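Do you need a desk that costs more than the computer?

I have been shopping for a work surface since April and I have reached the grumpy stage. My old desk was a door on two filing cabinets, and it served me well for longer than I care to add up. Then one of the cabinets started leaning. My sister-in-law, Yolanda Apaza, announced that it was time I bought "a real desk," and I have been reading sales pages ever since.

Let me tell you what the sales pages say. They say a slab of nicely figured wood will make you calmer. They say a warm finish invites focus. Rallura, which is a small outfit two towns over, wanted $1,557 for a top alone. No legs. Cladlow had one for $796, also without legs, and the man on the phone told me that people who buy the cheaper one usually come back for the better one. I asked him how many people. He said a lot.

I don't doubt that the wood is pretty. I went to the Rallura shop and ran my hand over a few, and yes, they are lovely things. What I doubt is that I would still be looking at the grain after a month. I know what goes on my desk. Mail goes on my desk. A mug goes on my desk, and then the other mug. And right in the middle, where the catalog puts a single pencil and a bowl of lemons, goes the power strip.

I have strong feelings about power strips. Every desk article I have read tells you to hide yours. Screw it to the underside, tuck it into a tray, run it through a sleeve (the sleeve is $4 extra at Cladlow, which I admit is fair). I did all this once. Then I spent a year on my hands and knees every time I wanted to charge something, and one evening I stood up too soon and hit my head on the tray. The strip went back on top the next morning.

So I am always a little pleased to find a handsome tabletop with the strip sitting out on it, cord and all.

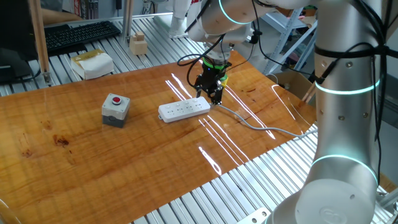 Photo: Hernán Arboleda

Now, that is a good-looking piece of wood. The orange in it is a bit much for me, but the figure in the grain is the sort of thing Rallura charges for. And what sits at the center of it? A white power strip, at a slight angle, with its gray cord wandering across the finish and off the edge. No tray or sleeve. I feel better about my own habits already.

Look at the shine, though. This is my second complaint about glossy tops and the salesmen never bring it up. Those long white streaks are the overhead lights bouncing off the varnish. If you work under ceiling lights, and most of us do, you will be looking at stripes all day. I asked at Rallura about a matte finish and was told it could be done for more money. Less shine, more money. I wrote that down in the parking lot so I would get it right.

What interests me more is what's underneath. The wood is laid over a slatted aluminum surface, and you can see the ridges showing along the bottom. The keyboard is on the aluminum, by the way. I noticed that right off. You could have all that wood to type on and the keyboard is on the metal part.

It got me thinking about ordinary sturdy benches, the ugly kind, with a nice board laid on top for when you want one. My neighbor Teófilo Lozano has done a version of this in his garage for years. He has a steel bench he bought used and a maple board he lifts on and off. When the board gets a ring on it, he sands it. When it gets a bad ring, he flips it over. He has never once talked to me about focus.

There are things to be said against the idea. A loose board can creep if you lean on it — Teófilo uses rubber drawer liner, cut to size, and says it holds. The edge sits higher than you expect and your wrists will know it by the end of the day. And a board that heavy is a two-person lift unless you are Teófilo, who is stubborn.

Still, I priced it out. A used bench, a plain board, a can of satin finish and the drawer liner come to well under what Cladlow wants for its top, and I would have legs. Yolanda says it will look like a garage. I said my office used to be a garage. She said that was her point.

The measuring is done, at least. I'm going to look at a bench this week, a long one, if the fellow selling it ever calls me back. The power strip will be going on top, in the middle, same as before.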